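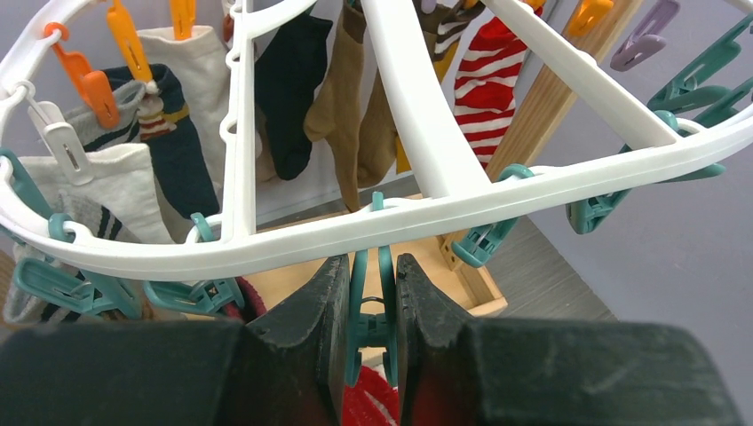
How long does a pair of cotton socks take to dry indoors?
Overnight in a heated room with a window ajar, and up to two days in an unheated one. Thickness at the heel and toe decides the matter, as these parts hold water long after the leg feels dry.

Drying small items indoors

Small items cause more trouble than sheets or shirts. They are thick for their size, they are often put up too close together, and they tend to be dried in whichever room has a spare hook. The notes that follow cover socks, underwear, flannels, gloves and baby clothes. Most of them apply equally to a line, a floor airer or a hanging rack with pegs.

Before hanging

Spin speed matters more than anything done afterwards. An extra spin at the highest setting the label allows takes a few minutes and can save several hours on the rack. Wool is the exception: use the wool spin, then roll the item in a dry towel and press along the roll with the forearm.

Turn socks the right way out after washing if they were washed inside out. Terry-lined sports socks are better left inside out until the loops are dry, then turned and given another hour. Shake each item once, hard, holding it by the open end. This straightens the knit and separates the layers at the toe, where they otherwise stick together.

Pegging

Peg socks by the cuff or by the toe. Both methods have their supporters. Pegging at the toe lets water run towards the thinner leg and keeps the peg off the elastic. Pegging at the cuff leaves no dent at the toe, but a strong spring will mark a fine ribbed cuff and in time weaken it. For ordinary cotton socks the difference is slight. For compression stockings, lay them flat over two bars and do not peg them at all.

One peg per sock dries faster than one peg per pair. If pegs are short, overlap only the last centimetre of the two socks.

Leave a gap of at least two fingers between items. On a round or oval rack, place the thick items on the outer rim and the thin ones towards the middle, where air moves least. Load opposite sides in turn so that the rack hangs level. A tilted rack lets the items slide together at the low side.

Position in the room

Warm air rises and carries moisture with it, so a rack hung high dries faster than one near the floor. It should still be at least 30 cm below the ceiling. Closer than that, the damp air has nowhere to go and the paint above will suffer, particularly in a bathroom that was last painted with ordinary emulsion.

Do not hang anything directly above an electric heater or within reach of a gas flame. A radiator is safe to hang near, but items draped on it block the heat and come out stiff. A rack an arm's length in front of it works better.

Positions in order of preference:
Near a window that can be opened on the latch
In the path of a fan on a low setting
In a bathroom with the extractor running and the door shut
In a hallway between two open doors
In a bedroom, only if the door and window can be left open during the day

Moisture

A small load of socks and underwear gives off less water than a full wash, but the water still has to leave the room. If the window pane mists over within an hour of hanging, ventilation is inadequate. Open the window wide for ten minutes and shut it again. This changes the air without cooling the walls, and does more good than a narrow gap left all afternoon in January.

A dehumidifier should stand below the rack and slightly to one side, with the door of the room closed. The smaller Zunder unit in our utility room draws 300 watts and clears a load of small items in an evening. Empty the tank before starting; most units switch off when it is full, and the load then sits damp until morning.

Smell

A sour smell in dry socks means that they dried too slowly. Washing again at the same temperature seldom removes it. Wash at 60 degrees if the label permits, leave out the fabric softener, and dry with wider gaps. Softener coats the fibres, and on towelling socks it slows drying as well as absorbing less water in use.

Care of pegs and racks

Plastic pegs fail at the spring seat. Those kept outdoors become brittle after a summer or two; pegs used only indoors last much longer. Discard any peg that has gone chalky, as it will snap under load and may leave a sharp edge on the fabric.

Wipe plastic racks with warm water and washing-up liquid every few months. Limescale collects where the peg loops join the rack, and dissolves in diluted white vinegar. Rinse afterwards. Metal hooks should be checked for rust, which transfers to wet cotton at once and is difficult to remove.

A folding rack should be opened fully before loading and emptied fully before folding. Hinges that are forced with wet washing still attached wear out first on one side, and after that the rack never hangs straight.

Reader's note

Holger Hellström writes from Plondov that he dries wool socks on flat wooden formers and has used the same set for 11 years. He sands them lightly when the grain lifts. Formers do keep the foot from shrinking in length, although drying takes longer — around twice as long, by his reckoning. Choose ones with holes through the sole, and stand them upright so that both sides are open to the air.

Next page: Airing cupboards and how to load them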